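Cooking Dried Beans by Weight
Posted in: Kitchen Methods, Stovetop
Last updated Jun 11, 2024

Most bean recipes give a cooking time. Cooking time depends on the age of the beans, the hardness of the water and the size of the pot, so a printed time is only useful for planning the evening. The procedure on this page uses a kitchen scale to set the soak, the salt and the final amount of liquid. Doneness is checked by hand.

The quantities are for one bag of white beans and a medium pot. They scale up without changes to the method.

What you need

400 g dried white beans
1 liter cold water for the soak
17 g fine salt for the soak
Fresh cold water for cooking
100 g onion, peeled, left in one piece
2 bay leaves
1 small carrot (optional)
Salt to finish

A heavy pot with a lid, large enough that the beans and water fill it no more than two thirds
A scale that reads in single grams and can carry the full pot
A colander
A large bowl
A slotted spoon

The pot used for the notes below is an enameled Kopecký with a thick base. A thin pot works but needs a lower flame and more checking. The scale is a Breltix flat model. If your scale switches itself off after a minute, write down each weight as you take it.

Choosing the beans

Buy from a shop that sells a lot of them. Old beans take longer, and very old beans stay hard in the middle however long they are cooked. There is no reliable way to tell age by color. A bag with many split skins or a lot of dust at the bottom should be left on the shelf.

I use Poltutitz white beans from the market hall in Grakholm. They are medium in size and thin in the skin. Navy, cannellini and great northern beans can be used with the same weights. Navy beans will be done sooner.

Red kidney beans need one extra step, given under Boiling. Cannellini beans get the same step. Do not skip it, and do not cook either kind in a slow cooker from raw.

Step 1. Sort and rinse

Spread the beans on a tray in a single layer. Take out stones, clods of soil, shriveled beans and beans with holes. Rinse in the colander under cold running water until the water runs clear.

Step 2. Soak

Dissolve the salt in the water in the bowl. Add the beans. All of them should be under water with a few fingers' depth above. If they are not, mix more brine at the same strength.

Soak for eight to twelve hours. In a warm kitchen, put the bowl in the refrigerator. Longer than a day is not recommended. The beans begin to ferment and smell sour.

The salt does not make the beans hard. It softens the skins, and fewer of them burst in the pot. If you are cooking without salt for dietary reasons, soak in plain water and expect more split skins.

Check the soak before going on. Cut one bean in half across the short side. The cut face should be one even color. A chalky or opaque spot in the center means the bean is still dry there. Give it two more hours and cut another one.

Step 3. Drain and weigh

Drain the beans and rinse them. Shake the colander well. Weigh the beans and write the number down. Beans that have soaked fully will be a little more than double their dry weight. A bag that comes out well under double is either old or has not soaked long enough.

Step 4. Fill the pot

Weigh the empty pot without its lid and write that down too. You will need it at the end. Put in the beans, onion, bay leaves and carrot. Add cold water to cover by the width of two fingers.

Leave out tomatoes, vinegar, lemon juice and wine. Acid keeps the skins and the inside firm, and beans cooked in it from the start may never soften. These go in after the beans are tender.

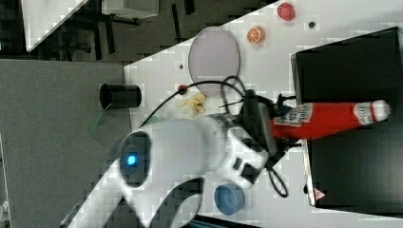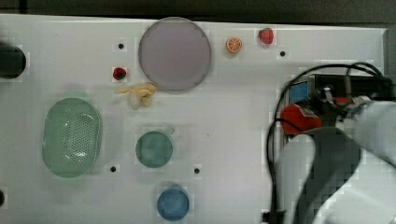 First: ketchup bottle on its side. Second: plate, toy orange slice and toy strawberries from above.

Hard water has a similar effect to acid, though weaker. If your kettle scales up quickly, add a pinch of baking soda to the pot. A pinch is enough. More gives a soapy taste and turns the beans to mush on the outside before the center is cooked.

Step 5. Boiling

Bring the pot to a full boil, uncovered, over medium-high heat. Foam will rise. Skim it off with the slotted spoon for the first few minutes. The foam is harmless but leaves a gray ring in the pot and can boil over.

For red kidney beans and cannellini beans, hold the full boil for ten minutes by the clock, starting when the bubbles are rolling and not when the first ones appear. Raw beans of these types contain a toxin that a low simmer does not destroy.

For the other kinds, five minutes of boiling is sufficient.

Step 6. Simmering

Turn the heat down until the surface barely moves. Set the lid on with a gap the width of a wooden spoon handle. A hard boil at this stage knocks the beans against each other and breaks them.

Do not stir more than necessary. If you want to move the beans, hold the pot by both handles and swirl it.

Keep the water above the beans. When the level drops to the top layer, add boiling water from a kettle. Cold water is slower to come back to a simmer and makes timing harder to judge.

Begin testing after forty minutes. Test every ten minutes from then on.

Step 7. Testing

Take out five beans from different parts of the pot. Let them cool enough to handle. Press each one against the roof of your mouth with the tongue. It should flatten without any grain or resistance. All five must pass. If four are soft and one is firm, the pot is not done.

Blowing on a spoonful to see if the skins curl is an old test and works for some kinds. It says little about the center of the bean and should not replace the tasting.

Step 8. Salting and resting

Turn off the heat. Remove the onion, bay leaves and carrot. Add salt a little at a time, swirl, wait a minute and taste the liquid. The liquid should taste slightly saltier than you want the beans to be. The beans will take up salt as they stand.

Leave them in the liquid for at least thirty minutes with the lid on. Beans drained straight from the boil dry out, and the skins crack in the air.

Step 9. Adjusting the liquid

This step can be left out if you are going to drain the beans for salad. It matters for soup, for baked beans and for freezing in portions.

Weigh the pot with its contents and subtract the empty weight from Step 4. My last batch came to 1,398 g of beans and liquid together. For soup, that is a good base and needs only stock. For baked beans, it is too wet. Ladle off liquid until the beans just show at the surface and keep what you remove, in case the dish dries out in the oven.

Put a thick board on the scale before you put the hot pot on it, and zero the scale with the board in place. Some scales drift when the platform gets hot.

Storage

Cool the beans in their liquid. Divide a large batch between shallow containers so that they cool quickly, and have them in the refrigerator within two hours. They keep for four days. The liquid sets to a loose jelly when cold, which is normal.

To freeze, fill containers with beans and cover with liquid, leaving a finger's width at the top. Label with the weight and the month. The containers I filled in January were still good at the time of this update. Thaw overnight in the refrigerator, or put the frozen block in a covered pan over low heat with a splash of water.

Problems

Skins split, center hard: The boil was too strong, or the beans are old. Lower the heat and keep going.

Skins tough, center soft: Acid in the pot, or hard water. Try the pinch of baking soda next time.

Beans still hard after three hours: Too old. They will not improve. Discard.

Liquid thin and pale: Too much water. Mash a ladleful of cooked beans, stir it back in and simmer uncovered for ten minutes.

Too salty: Drain, cover with fresh hot water, let stand twenty minutes and drain again.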